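Brovano Gray Metal Storage Bin, Large: A Review
February 8, 2020

I own more bins than I have things to put in them. My spouse has pointed this out, usually while standing on one to reach another. So when the last of my plastic totes split down the side in September, taking a season's worth of odds and ends with it, I decided to buy one good container and stop pretending the cheap ones were a savings.

The Brovano is a large gray metal bin, and that is nearly the whole sales pitch. It has no lid, no wheels, no app. The box it came in had more features than it did, including a handle.

Out of the box

No assembly, which I appreciated after the Urkow shelf of last winter (two evenings, one leftover bracket, a marriage tested). You cut the tape, pull out the bin, peel off a sticker that doesn't want to be peeled, and wipe away whatever film they put on it at the factory. Mine took two rounds of dish soap. The sticker residue is still there if you know where to look, and I do.

It arrived without a dent. It has picked up one since, courtesy of my basement stairs, and I have decided the dent adds character. The bin works the same with it.

Two months of abuse

I use it for the stuff that has no home: garage bits, broken toys awaiting a repair that will never come, the contents of other people's pockets. The sides are high enough that things stay in when you drag it, and stiff enough that they don't belly out when it's full. My old totes looked pregnant after a week.

The noise is another matter. Drop a wrench into the Brovano and the whole house knows you own a wrench. I tried lining the floor of it with an old towel, which helped until the towel joined the general mess and had to be dug out like everything else. If you have a sleeping baby or a nervous dog, buy something soft.

It also gets heavy. I loaded mine with 20 pounds of hardware, felt fine about it, and then kept going, as one does. A rolled rim would be kinder to the fingers than the one it has. Gloves fix this, but I resent needing gloves for a bin.

Cleaning is the part where metal wins. Grease wipes off. Spilled paint peels off in a satisfying sheet if you wait a day — don't go at it wet, unless you enjoy gray smears. My plastic totes held on to every stain they ever met.

Does it keep you organized?

No. A big open bin is a hole with sides, and things go into it the way they go into any hole. Bright stuff is easy enough to find again. Anything gray or silvery melts right into its surroundings, and anything black and lumpy gets mistaken for a shadow. I have now bought the same hose clamp twice.

Reaching in is easy, at least. With no lid or divider in the way, you can come at the pile straight from above, and on a table the height is right for digging without kneeling. On the floor, my back had comments. 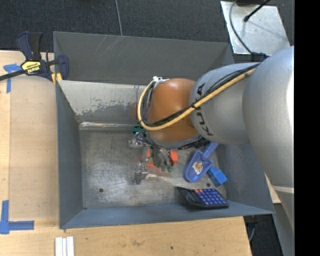 How it stacks up against the others

I still have a Mwaipopo canvas tub and a Codel wire basket, so I moved the same pile through all three. The Mwaipopo is quiet and folds flat, and it slumps over like a teenager the moment you take anything out. The Codel lets you see what's at the bottom, and lets the smaller half of it fall through. The Brovano does neither of those things. It sits there and holds the junk, loudly.

Should you buy it?

If you want dividers, buy a drawer. If you want something that will survive a garage, get this one and put it on a sturdy table with a towel you don't care about. I'd knock off a point for the rim and half of another for the sticker, then give the half back because the paint thing is so much fun.

I'm ordering a second one for the basement. My spouse hasn't been told yet.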